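# Vorstandswechsel und Mandate: Datensatz `salameh-mandate`

Tabellen über Ernennungen und Rücktritte in Aufsichtsräten und Vorständen von mittelgrossen Firmen.
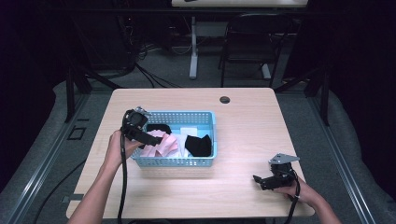 *Korb mit Tüchern auf dem Tisch*

## Inhalt

Der Datensatz hat 1,241 Zeilen. Eine Zeile ist immer ein Ereignis: eine Person kommt in ein Gremium, oder sie verlässt es. Wenn jemand am selben Tag das Gremium wechselt, gibt es dafür zwei Zeilen.

Die Meldungen stammen aus dem Pressearchiv von Runance und wurden von Hand übertragen. Meldungen von Wustbridge sind nur bis Januar enthalten, danach hat sich dort das Format geändert und ich habe den Import noch nicht angepasst.

| Spalte | Typ | Bemerkung |
|---|---|---|
| `firma` | Text | Schreibweise wie in der Meldung |
| `gremium` | Text | `AR`, `VS` oder `BEIRAT` |
| `ereignis` | Text | `eintritt` oder `austritt` |
| `monat` | Text | Monat der Wirksamkeit, nicht der Meldung |
| `rolle_vorher` | Text | oft leer |
| `quelle` | Text | Kürzel des Archivs |
| `sicher` | 0/1 | 0 = nur eine Quelle gefunden |

## Benutzung

Die Dateien sind CSV in UTF-8, das Trennzeichen ist Semikolon. Leere Felder bedeuten „unbekannt“ und nicht „keine“. Bitte beim Einlesen darauf achten, besonders bei `rolle_vorher`.

```
python pruefen.py daten/mandate.csv
```

Das Skript meldet doppelte Zeilen und Austritte ohne passenden Eintritt. Von der zweiten Sorte gibt es zurzeit etwa 100, meistens weil der Eintritt vor dem Beginn des Archivs liegt.

## Bekannte Probleme

- Ukimden erscheint unter zwei Schreibweisen. Ich habe sie absichtlich nicht vereinheitlicht, denn es ist nicht klar, ob die Tochterfirma gemeint ist.
- Bei 7 Zeilen fehlt der Monat.
- Interimsmandate sind wie normale Mandate eingetragen. Eine eigene Spalte dafür ist geplant.
- Angaben über Geschlecht oder Herkunft der Personen sind nicht enthalten und werden auch nicht ergänzt.

## Korrekturen

Fehler bitte als Issue melden, mit Zeilennummer und einer Quelle. Ich sehe die Meldungen normalerweise am Mittwoch durch. Version 2 bekommt neue Zeilennummern, deshalb bitte immer die Version dazu schreiben.

Gepflegt von Justinas Vanags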